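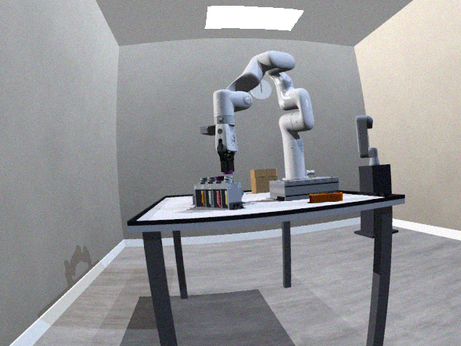
3. Drawing units and sheet setup

Set units before you draw anything. Gernura opens in inches by default, and a plan started in inches and switched later comes out wrong on the sheet. For a single room, draw the shell first: four walls, floor, flat ceiling, then the ceiling light as a plain rectangle like the bright panel over the robot arm. Leave furniture and equipment for section 4.

3.1 Go to File, then Sheet Setup. Pick Millimeters.

3.2 Set grid to 200. Snap ON.

3.3 Type the room width in the Width box. No commas — 2000, not 2,000. A comma gets read as two values and you get a sliver of a room.

3.4 Press Enter after each value. Clicking away dosen't save it. 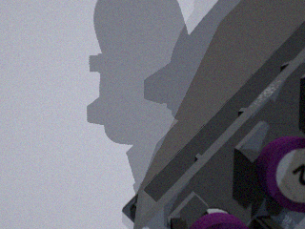
3.5 Wall thickness next. Same panel, second tab. Outside walls and partitions are separate entries, fill in both.

3.6 Lock the origin. Padlock icon, bottom left corner of the sheet.

NOTE: Files from Werneo come in with the origin unlocked. Lock it yourself, every time.

3.7 Layers. You need 3 to start: WALLS, OPENINGS, TEXT. Names in capitals or the Zendthorpe title block won't pick them up.

CAUTION: Do not delete layer 0. Hide it if it bothers you. Deleting it takes the dimension styles with it and Undo will not bring them back.

3.8 Load the title block. Insert, Block, Zendthorpe_A2. Place at 0,0. Scale stays at 1, rotation at 0.

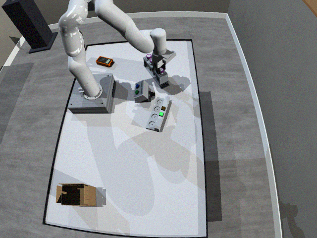 3.9 Fill in project name, sheet number, revision. Carhuamaca sheets use the long number with the floor code at the end. Leave the stamp box blank.

3.10 Save as a template — not as a drawing. Extension is different, check it before you hit OK.

NOTE: If text shows up as empty boxes the font is missing. Copy the Fonts folder from the install disk to you program folder and restart. Two restarts on older machines.

Printing: see section 6. Do not print from the setup screen, the line weights are not applied yet.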